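Drying Laundry Indoors in Small Rental Homes
Final report, Household Studies project unit
Udley College

1. Background

Most households in the Udley area that took part in this project live in units without a yard, and many have no balcony. Washing is dried in the living room for much of the year. The project set out to record how families arrange this, how much floor space is given up to it, and what changes might make the room easier to use while clothes are drying.

The topic was chosen after an earlier class exercise on household chores, in which drying was named more often than washing or ironing as the task that got in the way of other things. Tumble dryers were left outside the scope of the work. So were heated airers, although two households owned one and preferred it in winter.

2. Method

Nine households agreed to take part. Each kept a laundry diary for eight weeks, ending in October, noting the time each load was hung, the time it was taken down and where in the home it was placed. The diaries recorded 188 loads in total. Members of the project group also visited each home once, measured the main living area and drew a floor plan showing the furniture and the usual position of the drying rack.

Households were asked not to tidy before the visit. The group considered this important, as a plan of a cleared room would say little about how the room works on an ordinary afternoon.

3. Findings

3.1 Position of the rack

In seven of the nine homes the rack stood in the living room, most often beside or directly in front of the sofa. Families gave much the same explanation: the bedroom was too small, the bathroom had no window that opened, and the living room had the best light. The cost of this choice was seating. Once a rack is opened out next to a sofa, at least one place on the sofa is difficult to reach, and the cushions tend to become a second surface for fabric of one kind or another.

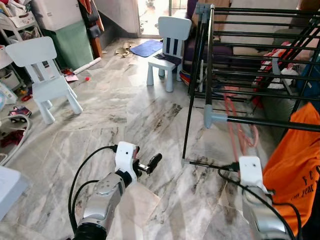
3.2 Overflow onto other furniture

The diaries show that a rack was seldom the only thing in use. Chairs, sofa arms and door handles all took items that would not fit or that were waiting to be folded. Homes with young children had a further difficulty, in that the rack and the play area competed for the same piece of floor. Parents reported moving toys out of the way before opening the rack and moving them again when it was folded.

3.3 Drying times

Loads hung before 9 in the morning were generally taken down the same evening. Loads hung after dinner stayed up until the following afternoon, and in several homes the rack was then filled again straight away -- in effect it was never put away. Hard floors were preferred to carpet under the rack, mainly on account of drips.

4. Trial of a changed layout

Three households tried a layout proposed by the group for the last two weeks of the diary period. The rack was turned end-on to the sofa, a basket was kept beside it for dry items, and small pieces such as socks were hung on the lower rails. Two households kept the arrangement after the trial. The third went back to its former layout, as the rack blocked the way to the kitchen.

5. Limitations

The sample was small and drawn from families known to the college. Diary entries were less complete in the final weeks, and some 100 loads have an exact time for both hanging and taking down. Humidity was not measured.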